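Kirkinura Seniors Page: Tips for the House, Spring Batch

More tips from the box by the library door. Typed these up fast between the lunch club and the bus run, so forgive the spelling. Keep them coming.

Jar lids. Rubber band around the lid, twist. Still stuck? Run the hot tap over the lid only, dry it, try again. Old dish glove works too.

Pills and breakfast. Tape a card inside the cupboard where the coffee lives. Big letters, thick marker. Tick it off when taken. Two of you in the house, two cards, differnt colors.

Stairs. White or yellow tape on the edge of the top step and the bottom step. The hardware counter at Zistow sells it by the roll, 380 in the small size bin last I looked — that's the bin number, not the price! Wipe the step first and let it dry or the tape curls up in a week.

Rugs. Get rid of the little ones. If you can't bear to, non-slip mesh underneath, cut an inch smaller than the rug all the way around.

Kettle. Fill it with a cup, not under the tap. Just what you need for the pot. Lighter to lift. Descale with half vinegar half water, boil, leave it an hour, rinse twice.

Loose handles. Pan handles, drawer pulls, the walker, the shower chair. Go around once a month with a screwdriver. Right size tip or you'll chew up the screw head. Snug is enough, don't lean on it. If one keeps backing out, a dab of clear nail polish on the threads and let it set overnight. Grab bars are another matter — if a grab bar moves at all stop using it and call the housing office.
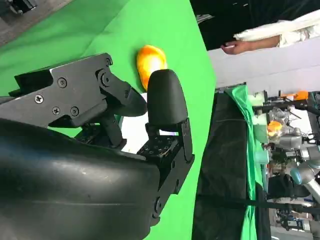 Phillips head near the left end of the plate, more screws further along.

Screws that won't budge. Drop of oil, go make tea, come back. Wide rubber band flat between the screwdriver and the screw gives you some grip. Put the little ones in an egg cup so they don't roll under the stove.

Light bulbs. Write the date on the base with a fine marker when you put it in. Hall and bathroom want the brightest ones the fitting allows. Check the label on the fitting, some say 60 and some say 100. Don't go over. And no climbing on chairs. Ring the Serurari helpers, they do bulbs on their afternoon rounds.

Phone numbers. Big print list, taped by the phone and a second one by the bed. Door 69 on Cui Street put theirs inside a plastic sleeve so it wipes clean. Good idea, copying it.

Freezer. Flat bags stack better then tubs. One portion per bag, name and month on the front. Soup, stew, cooked rice. Write "March" even if you think you'll remember.

Old towels. Cut in four, hem or don't. Good for under the plant pots and for mopping up by the back door. The animal shelter takes the rest.

Batteries for the smoke alarm. Change when the clocks change. Press the button after. The alarms from before 2000 in the older blocks should be replaced altogether, ask at the office desk, mornings only.

Next batch goes up when the box is full. Print clearly please, had two this time I couldnt read at all.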